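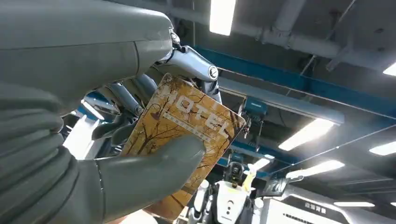
2026-09-25
Equipment planning, hand and wrist, second half
Entry by K. Fujimoto. Copies to Onishi, Tsuchiya, Kikuchi.

The purpose of this entry is to record the position on replacement parts before the October request is submitted.

Thin, flat items remain the basis for the estimate. The hotel key card is held with the thumb against its printed face and the other fingers behind it, and most of the load in this grip is expected to fall on the thumb tip. Tip covers should therefore be budgeted as a consumable and entered on a separate line from the hand itself.

Quotations received:
Mommont, tip cover, gray, 78 each, minimum order not stated. Tsuchiya to ask.
Ovura, same part, 138 each, delivery included.
Foley has not replied.

The ceiling for this line is 2000. At the Ovura price the line covers 14 covers with 68 remaining. At the Mommont price it covers 25 with 50 remaining, before freight. Freight must be obtained in writing before the two are compared.

Spare hand: deferred. Onishi considers one spare necessary if the card and paper work continues past the winter. Kikuchi would prefer to put the money toward wrist cameras. Both views are noted and no decision has been taken. A full hand cannot be charged to the consumables line in any case.

Service interval: the Poditz contract counts grip cycles, and our log counts sessions. The two must be reconciled before renewal. 2000 cycles is the figure in the contract draft, clause on inspection. Judite Correia holds the signed copy.

Outstanding:
Freight from Mommont (Tsuchiya)
Cycle count from the controller log (Fujimoto)
Second request to Foley
Confirm whether screws and pivots are included under Poditz or ordered separately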